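Pink stains coming through white paint on old dresser

Painted Furniture > Prep and Primer
Thread started October 2026

dovetail_dana
I'm painting a dresser for my daughter's room and the white has gone pink in patches. It's an older piece with a dark red finish, I think mahogany or something stained to look like it. I cleaned it, scuffed it with fine paper, and put on two coats of Pestari chalk paint in the plain white.

First coat looked fine when I went to bed. By morning the top and the two big drawer fronts had pink blotches. I put the second coat on and they came back in the same spots, a little lighter.
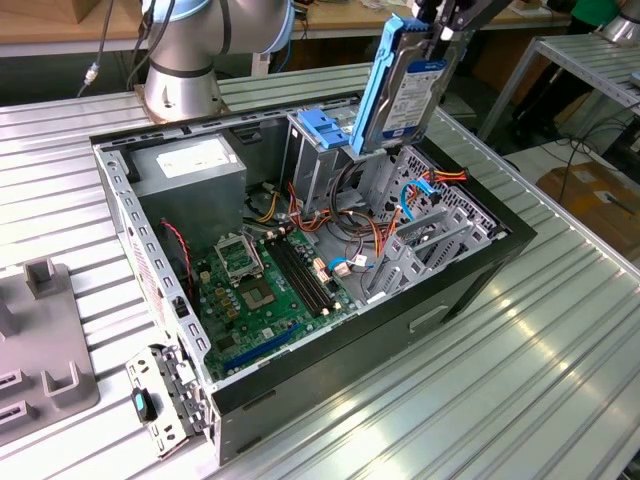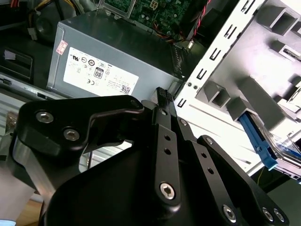 The can says no primer needed. Do I keep adding coats or do I have to sand it all back and start over? I have 12 new knobs sitting in a bag and I'd like to be done with this before November.

millroad_paints
Stop adding paint. That's bleed-through. The old red stain is dissolving into your water-based paint and riding up to the surface. You could do 7 coats and still see pink.

You don't need to sand it back. Let what you have dry fully, scuff it lightly, and put a shellac-based primer over the whole thing. Then paint.

dovetail_dana
The whole thing or only the pink spots? The sides look okay so far.

millroad_paints
Whole thing. If you only spot prime, the primed areas will reflect light differently, and the sides will probably start showing once you put a topcoat on them.

Perihan Yalçınkaya
I agree about the shellac but I don't prime the whole piece if the sides are clean after two coats. I do the problem faces edge to edge, so the full top, the full drawer fronts, and leave the rest. I've done several red mahogany pieces that way, including a tall one out of the Kurtuluş secondhand shop that bled worse than anything I've worked on. No stains on the sides.

The part that matters is going edge to edge. Don't dab at the blotches.

millroad_paints
You got lucky on the sides. I've had sides turn yellow a few weeks later, when the piece was already in somebody's bedroom. A quart of primer covers a dresser easily. I don't see what you save by skipping them.

Perihan Yalçınkaya
Time and fumes. I work in a spare room with one window.

basement_finish
Before anyone buys shellac, has the original poster tried Tiruten? It's the water-based stain blocker they carry at the hardware store in Josgate. Cleans up with soap and hardly smells. I used it on an oak bookcase and it was fine.

millroad_paints
Oak isn't the same problem. Oak gives you tannin, and a decent water-based blocker will usually hold it if you let it cure. Old red aniline stain is a dye and it goes straight through water-based products. I tried Tiruten on a red washstand last spring. Two coats, let it sit overnight, pink by lunch.

basement_finish
Overnight isn't long enough for it. I gave mine two full days between coats. Most people who say water-based blockers don't work are painting over them too soon.

millroad_paints
Could be. I still wouldn't tell somebody with a dresser already bleeding through two coats to gamble on it.

dovetail_dana
I'm reading all this. The smell is a concern for me because I'm in an attached garage and the laundry is right there. How bad is it, and for how long?

Perihan Yalçınkaya
Strong while you're brushing and for a while after. Open the big door, wear a real respirator with cartridges (a dust mask does nothing for vapor), and turn off anything with a pilot light, water heater included if it's in the garage. It dries fast. By the next day I can't smell it. If you can carry the drawers outside and do those in the yard, do that. Pick a dry day, though. Shellac goes cloudy in damp air.

Use a cheap brush and throw it out, or clean it in denatured alcohol if you want to keep it.

basement_finish
Or do a test. Take one of the bad drawers, put Tiruten on the left half and shellac on the right half, wait two days, then paint across both. Costs you a sample size of each and then you know for your piece.

millroad_paints
No argument with that. A test drawer is a good idea.

sawdust_and_tea
One more thing to check. You said you cleaned it, but with what? If there's old furniture polish on there you can get fisheyes and poor adhesion under the primer too. I wash with a degreaser, rinse, let it dry, wipe with mineral spirits, then scuff. I know it's a bit late with two coats on, but look at the drawer edges. If you can scrape the paint off with a fingernail, you have a bigger problem than the pink and I would strip it.

dovetail_dana
I used dish soap and water. I just tried the fingernail on the back edge of the top and a little came off, but only right at the corner. The flat part held even when I pushed on it.

sawdust_and_tea
A corner is normal, especially if it hasn't cured. Chalk paint stays soft for a good while. I'd go ahead and prime.

dovetail_dana
Update. I did the half and half test on the bottom drawer. I waited the two days like basement_finish said. Shellac side is clean white. Tiruten side is much better than bare but there's a faint pink line along the lower edge where the stain was heaviest. My husband couldn't see it until I pointed it out, but I can see it from across the garage.

So I'm going with shellac. I'm going to do the sides too, the quart is plenty.

basement_finish
Fair enough. Was the pink line where the primer was thin? The lower edge is where I always get light coverage.

dovetail_dana
Might have been. I only did one coat of it on that half. I used up most of the sample on stirring sticks and my sleeve.

basement_finish
It calls for two coats, so I'm not giving up on it yet. But for a kid's dresser you want finished soon, shellac is fine.

Perihan Yalçınkaya
Dana, scuff lightly between the primer and the paint with something fine, just enough to knock down the dust nibs. And don't put the drawers back in until the topcoat has had at least 5 days, or they will stick to the frame. I leave mine longer if the weather is cool.

dovetail_dana
Will do. Does the inside of the drawers need anything? They're raw wood and smell like an attic.

millroad_paints
Clear shellac, one thin coat, after a good vacuum and a wipe. It seals in the smell. Leave the runners bare and rub a candle on them.

sawdust_and_tea
Second the candle. Plain white one, no scent or color.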